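Home | Newsroom | Stories | Press pack | Contact

Can a machine fold your washing yet? We've been finding out, one shirt at a time

Gerora shares where its Lalon project has got to with household and shop-floor chores

Rirnmont, 21 Dec 2022

Hello from the laundry end of the building! I'm Itzel Palacios and I look after the Lalon project at Gerora, and I've been asked to write this release myself because the last one apparently sounded like a boiler manual. So you're getting it in my own words, and if anything in it is too technical, ring me and complain.

The short version is this. Gerora makes handling equipment for laundries, clothing repair shops and the back rooms of clothes retailers. For the past while a small team of us has been working on whether a two-fingered gripper can be taught to deal with clothes the way a person does at the end of a wash: find an edge, pick it up, lay it flat, fold it, put it on the pile. We call the project Lalon. As of today we have 300 garments in our practice wardrobe and 4 chores on our list, and I can tell you that one of those chores is going well, two are coming along and one is driving us all up the wall.

The one going well is picking up. Give the fingers a single garment on a table and they can usually get hold of it somewhere sensible. I know that doesn't sound like much to shout about (my sister's reaction was "my toddler does that"), but cloth is a horrible thing to pick up if you can't feel it. Pinch too lightly and it slides away. Pinch too deep and you've got the front, the back and a bit of the sleeve from underneath, and then whatever you do next is wrong. We spent most of February on nothing but fingertips.
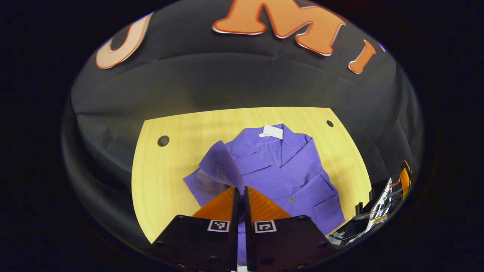 Buttons came next, and buttons were Recep Başaran's department. Recep worked in a hotel laundry before he joined us and he has strong opinions about plackets. His point, which he makes often and loudly, is that a shirt is really five or six flat things sewn together at awkward angles, and that a person folding one is quietly making decisions about all of them. Which side goes under? Do the sleeves come in before the bottom comes up? Is the collar standing or lying down? We all do this while watching the telly. Writing it out so a machine can follow along took him the best part of a notebook, and we've since thrown half of it away, as the machine learns better from watching hands do the job than from reading Recep's rules. He's taken it very well!

So, flattening and folding. These are the two I'd call coming along. In our most recent trial we ran 109 folds from start to finish, each one a single garment laid out by a member of staff, and 102 of them ended with something we'd have been happy to put on a shelf. Lovely number, and I was very pleased with it, but please read the next bit before you print it in large type. Those were garments laid out fairly neatly to begin with, one at a time, on a table at a decent height, with the lights where we like them. Tip out a laundry bag and we're in another world altogether. A crumpled heap with a sock in it can stop us dead.

Sigita Paju, who runs the trials, is the person who keeps me honest about this. She won't let me say "folds laundry". She lets me say "folds a garment", and she's right, and I grumble about it anyway. Her view is that people hear "folds laundry" and picture a basket going in at one end and a tidy airing cupboard coming out at the other. "I'd rather we told people it does one shirt slowly," is how she put it to me this week. "Then when it does two, they'll be impressed."

And it is slow. I fold a jumper in a few seconds, not very well. Our fingers take a good deal longer and they make a neater job of it when they get there, so if you're in no hurry and have only the one jumper, we're already ahead of me.

Knitwear deserves its own paragraph. Anything ribbed stretches when you lift it, and it stretches more one way than the other, so the piece you fold over is never quite the size it was when it was lying down. A crisp cotton shirt will hold a crease and stay where you put it. A soft knit sort of flows off. Lingyun Yao has been working on this part for us and her answer so far has been to lift less and drag more, keeping most of the garment on the table and only raising the bit that has to move. It's how my gran did it, as it happens, with the flat of her hand. Lingyun's results on knits are behind the shirts but they're moving in the right direction, and she's asked for more jumpers. If you have any going spare, particularly anything bobbly and past its best, the postal address is in the press pack.

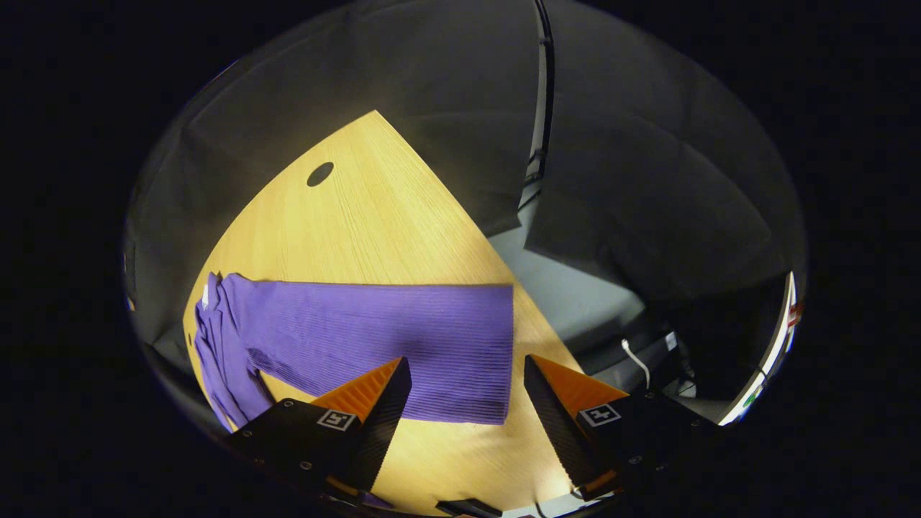

When will I be able to buy one for the house?

We haven't set a date for a home version, and we aren't taking names for one. Homes are the hardest place of all to do this job, with all sorts of clothes, pets, bad lighting and a bed for a table. Our first customers will be shops and laundries, where the same kind of garment comes through again and again and there's a proper bench to work at.

Which brings me to the actual news! In the new year Lalon goes out of our own building for the first time. Cavalcanti, the clothing repair and resale shop here in Rirnmont, has agreed to give us a bench in its sorting room so that we can try the picking up, flattening and folding on real stock, with real staff working next to us and telling us what they think. Margus Rimkutė manages the sorting room and he's been wonderfully blunt from the start.

"My lot can fold with their eyes shut, so I'm not looking for something to replace them," says Margus. "I'd like something that gets on with the plain shirts while they look at the zips and the moth holes. If it makes more work than it saves I'll be sending it back."

Fair enough, Margus. We've agreed that his staff can switch the thing off whenever they like, that nobody's hours change during the trial, and that we'll publish how it went even if it's embarrassing. I expect some of it will be. The shop gets more kinds of clothing through the door in a morning than we've got in the whole wardrobe, and plenty of it will be stuff we've never tried: dungarees, dressing gowns, things with far too many straps.

As for the fourth chore, the one driving us up the wall, it's turning things the right way out. A pair of hands does it in one go, arm down the sleeve, grab the cuff, pull. With two fingers and no arm to speak of we've managed it a handful of times, mostly on short sleeves, and I've had to lie down afterwards. It won't be part of the Cavalcanti trial. If you run a laundry and somebody tells you their machine does this reliably, do ask to see it done, and then ask to see it done with a hoodie.

So can machines do the chores yet? Bits of them, with help. I'd happily let Lalon loose on a stack of work shirts this afternoon. I wouldn't leave it alone with my holiday washing.

Journalists who'd like to come and see a garment being folded are very welcome. Bring one of your own if you like (clean, please). Visits can be booked through the Gerora newsroom, and Sigita or I will show you round and answer questions. The full trial figures, including the folds that went wrong and why, are in the press pack.

Itzel Palacios
Lalon project lead, Gerora

Share 4 | Comments 0

More from the newsroom
Why we spent a whole month on fingertips
Recep's guide to folding a shirt, for humans
Wanted: your tired old jumpers
Gerora opens its bench to Rirnmont apprentices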